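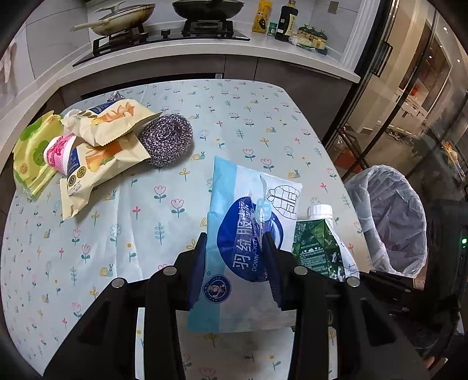
Table oilcloth with tulips, leafy sprigs and small snails, in use under groceries and household goods.

Table oilcloth is a wipeable covering for kitchen and dining tables, sold by length from a roll or as a ready cut piece. The name comes from an older product, a cotton or linen fabric coated with boiled linseed oil. Most of the cloth sold under this name at present is coated with plastic, but the word has stayed in everyday use.

Material

The traditional oilcloth was made by stretching the fabric, filling it with a paste and applying several coats of oil and pigment. It took long to dry and had a strong smell when new. With time the surface became stiff and broke along the folds. The modern cloth has usually a layer of vinyl on a woven or felt-like backing. The backing holds the cloth in place and softens the sound of dishes. Thin kinds without backing are cheaper and slide more easily.

Patterns

Floral patterns are the most common, followed by checks, fruit and plain colors with a border. Pale grounds such as mint, cream or light blue are often chosen for small kitchens. Many patterns mix flowers with little animals: the cloth in the picture above the article has pink tulips, yellow flowers and cartoon snails on a pale mint-blue ground. A small repeated pattern can be cut at any point without spoiling the look, and it also makes crumbs and light stains less visible.

The Nouri collection of pattern books, which was put in order by Afaf Saliba, contains 264 table designs. Of these, 164 are floral and 22 show animals. The remaining ones are geometric, or imitate lace and embroidery.

Use in the kitchen

In many homes the kitchen table serves both for meals and as a place to put things down. Groceries are unpacked on it before they go to the cupboard, so snack bags, drink cartons and wet wipes may lie next to a scouring pad or other household articles. The covering protects the table top from moisture, crumbs and scratches by packaging. It gives only weak protection against heat. A pan taken from the stove should stand on a trivet – the vinyl can melt or stick to the table under it.

Care

Oilcloth is wiped with a soft damp cloth and a little dish soap, and then dried. Steel wool and scouring powder are not suitable, as they remove the shine and later the print. Ink and turmeric should be wiped off at once. The cloth is stored rolled, with the printed side out. Folds that are already present become flatter after one or two days on a warm table.

Sizes and sale

The cloth is normally cut so that it hangs over the edge by the width of a hand. On tables for daily work it is often cut shorter, or exactly to the edge. The maker Prerka sells it in rolls of 50 meters, from which shops cut the wanted length. Praseo offers round and oval pieces with a sewn edge.

See also

Placemat
Shelf paper
Tablecloth
Trivet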